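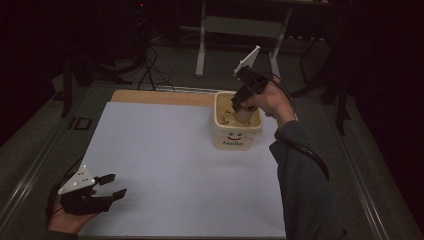
*Figure 4. Hello bucket on a paper-covered table.*

## 4. Setting up the public comment queue

Section 3 left you with a working agenda and a Skenotent login. This section gets you a queue: the list of people who want to address the board, in the order they asked, with a clock on each of them. Allow an evening for the first setup. Later meetings take a few minutes, unless somebody has renamed the agenda items again.

You need clerk-level access. If your screen shows only "View" and "Print," you are logged in as a board member, and a board member can't open the queue. Several have asked.

### 4.1 Create the queue

1. Open **Meetings** and pick the meeting date. Regular and special meetings are listed separately.
2. Select **Comment > New queue**.
3. Choose a queue type. *General* covers anything at all. *By item* ties each speaker to one agenda item.
4. Set **Time per speaker**. The Taltville rules give three minutes. Skenotent will accept any whole number up to 80, and we ask you not to test this.
5. Set **Maximum speakers** to 50.
6. Press **Save**, then **Publish**. Saving alone shows the queue to you and to no one else.

**Note:** The limit of 50 applies to each queue. A by-item agenda with four hearings on it can legally and cheerfully run until morning. See 4.4 for the chair's override.

### 4.2 Sign-up forms

1. Go to **Comment > Sign-up** and turn on **Web form**.
2. Set the closing time to noon on the day of the meeting.
3. Leave **Home address** off. The form needs a name and a district, and residents outside the districts can pick "Other."
4. Print the paper form as well and put a stack by the door. Plenty of people will sign up on paper while holding a phone.
5. Type paper sign-ups into the queue before the gavel. Anything entered later goes to the bottom, whatever time is written on the slip.

**Caution:** Do not edit a speaker's name once the queue is published. Skenotent treats the corrected name as a new person, and you will call both of them to the microphone.

### 4.3 Written comments

Written comments go to the same inbox as sign-ups and are sorted by item number. Each one may hold up to 1,000 words. Longer submissions are accepted in full but flagged in orange – the color has no legal meaning, though members do seem to read those last.

To build the packet:

1. Select **Written > Close intake**.
2. Check the **Unsorted** folder. Comments that say "the road thing" end up there and must be assigned by hand.
3. Select **Build packet**. Wait for the green bar.
4. Send the packet to members and post it to the public page.

### 4.4 During the meeting

- **Next** calls the next speaker and starts the clock.
- **Hold** stops the clock. Use it for interpreters, microphone trouble and applause.
- **Skip** moves an absent speaker down three places. After two skips the name is dropped.
- **Chair override** extends or closes the queue. It asks for a reason, which is printed in the minutes exactly as typed.

If the Ultano display in the Lunde Room freezes, unplug it at the wall and count to ten. The clock keeps running on your laptop, so read the remaining time aloud.

Corrections to this section go to Folke Nordin in the clerk's office. Last revised Wed 14 October; the next revision is planned for November.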